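Emarora to test door-opening robots in simulation before committing to fleet order

Emarora, the facilities company that runs night delivery and cleaning rounds in 43 residential care buildings, will put off a full order of mobile robots until two competing machines have been tried out on simulated doors, the company said in February.

The plan replaces an earlier proposal to buy the robots outright this year. Under the new schedule, the company will spend the first part of its automation budget on computing time, software licenses and a small engineering team. Money for the machines themselves will be held back until test results are in.

Ottavio De Luca, who heads purchasing at Emarora, said doors had been the biggest unknown in every quote the company received.

"We had two vendors telling us their arm could get through any interior door," De Luca said. "We asked what that meant for a glazed door with a small handle, next to a step in the floor. The answers were not something I could put in a budget."

The two machines under review are the Sartori, a wheeled base with a single arm, and the Bernetti, a heavier model with a longer reach. Both will be run through a set of 200 virtual rooms built by Premstead, a simulation contractor. The rooms vary the type of door, the handle, the flooring and the furniture nearby.

One of the rooms has a dark brown door with teal-green glass panes and a pale metallic handle on its left side, set beside a textured gray wall. The tan floor at the door is slightly higher than the off-white floor next to it.

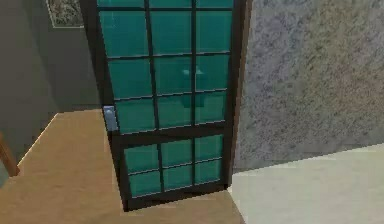 What the budget covers

Emarora had first planned for 172 robots. That number is now listed as a ceiling, and the first order could be much smaller depending on how many doors need to be changed or fitted with automatic openers.

A survey of the company's buildings found 618 interior doors on the planned routes. Yara Aoun, the engineer in charge of the trial, said each type would be matched to the closest simulated version and scored for time, failed grasps and contact with the frame or glass.

"If a robot can't manage a certain handle, we want to know what it costs to replace the handle," Aoun said. "Sometimes that will be cheaper than a better arm."

Aoun said simulation would not settle everything. Door closers, worn latches and warped frames are hard to model, and the company has set aside funds for a physical trial in one building once the virtual runs are finished.

Service contracts, spare grippers and charging stations will be priced separately. De Luca said both vendors have agreed to hold their current quotes until the physical trial ends.

Contact the newsroom | Copyright, all rights reserved | Back to top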